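How to Wash and Dry Jeans So They Last

Most jeans wear out in the laundry before they wear out on the person. The steps here work for any ordinary cotton denim, with or without a little stretch.

Before washing
Empty the pockets. Close the zipper and the top button, then turn the jeans inside out. Check the hem and the crotch seam for loose threads and trim them. If you find a small hole, mend it first — the drum will make it bigger.

Washing
Use cold water and the gentle cycle. Put in half the soap you would use for a normal load and skip the fabric softener. Wash dark pairs together. A spin speed of 900 is plenty. Anything faster sets creases in the legs that are hard to get out.

New dark jeans lose color for the first few washes. Marlies Lüthi, who ran the alterations counter at Steiner in Rosham, had customers soak them for an hour in cold water with a cup of white vinegar. I still do this with every new pair.

Drying
Shake each leg hard, pull the side seams straight and hang the jeans by the waistband, out of direct sun. In November mine take a full day indoors.

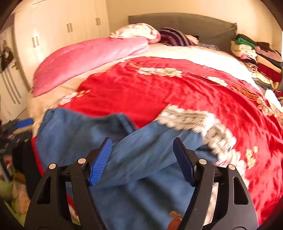
If the waistband has shrunk, put the jeans on while they are still a little damp and do a few knee bends.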